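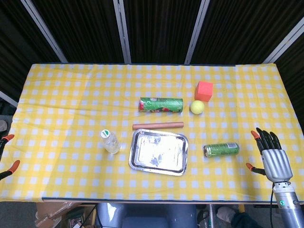
Trarkmont students teach robot to clear table, one object at a time

The robotics club at Trarkmont Secondary has spent most of the school year trying to get a two-handed robot to do what its members are asked to do at home every night, and which several of their parents say they have yet to see done by either party.

The club's entry in the Leinonen Tidy-Up Challenge, a regional contest for high school teams, has to pick things up off a table and put them where they belong. The things are ordinary. The rules call for a mix of shapes, some that roll, some that squash and at least one that is shiny enough to be a nuisance, and they leave the tablecloth up to the team. Trarkmont chose yellow and white checks.

"We wanted it to look like a picnic," said Glykeria Andreadis, the Grade 12 student who captains the team. "Then we learned that the vision software has feelings about checks."

Those feelings took up most of the winter. A clear plastic water bottle on a patterned cloth is, to a camera, mostly patterned cloth. For several weeks the robot would reach for the bottle with great confidence and close its fingers somewhere to the left of it. The metal tray caused a different sort of trouble, as it reflects the ceiling lights, and the software spent part of January convinced there was a hole in the table.

The tennis ball, which everyone had expected to be the villain, has behaved well. The foam cube is so easy that the team uses it to cheer itself up.

The club meets after classes in the old drama room, which explains the black curtains and the faint smell of stage makeup. The hands are on loan from Hestamari, a local automation firm, under an agreement that runs to more pages than the contest rules. Students may move the fingers, calibrate the fingers and replace the orange fingertips when they wear down. They may not use the hands to high-five anybody. That clause was added in the fall, after an incident that both sides describe as minor.

Much of the real work is repetition. A student guides the robot through a grasp, the computer records it, the object goes back to a slightly different spot and everyone does it again. A good afternoon produces 40 usable grasps. The best so far produced 48, on a day when the school's wireless network was down and there was nothing else to do.

"People come by expecting to see a robot," Andreadis said. "What they see is me putting a pop can back on a table."

The can, for the record, is the team's most improved object. It was crushed so often in the early going that members began bringing in empties from home, and the recycling bin beside the door became the unofficial scoreboard. The wooden rod still gives trouble. It is too thin for the hand to feel sure about and too long to be lifted from one end without swinging into its neighbours. One line of thinking in the club holds that the robot should pick it up in the middle. Another holds that it should push the rod off the edge and claim it has been tidied, an approach one member defended at length as being closest to human performance.

The rules do not allow it. Under the Leinonen scoring system, an object on the floor costs two points, and an object placed correctly earns 2 points plus a bonus for time. Trarkmont scored 203 points over a full set of rounds at the qualifying meet in April 2024, good enough to move on to the final and well ahead of last year, when the robot fell asleep. (The team prefers the phrase "entered a protective state.")

The final is scheduled for July at the Vasex Centre, where each team will get one table, one practice run and no curtains. Andreadis is a little worried about the last part. The Vasex Centre has windows all down one side, and the tray has never met direct sunlight.

Between now and then the club plans to retrain the grasp for the bottle, label its cables and settle the matter of the rod. It is also looking for a second tablecloth in the same pattern, the first one having picked up some wrinkles that the software now appears to rely on.

Students interested in joining for the fall term can drop by the drama room after last bell. No programming experience is needed. Applicants should be comfortable with waiting, and anyone with empty pop cans is asked to bring them rinsed.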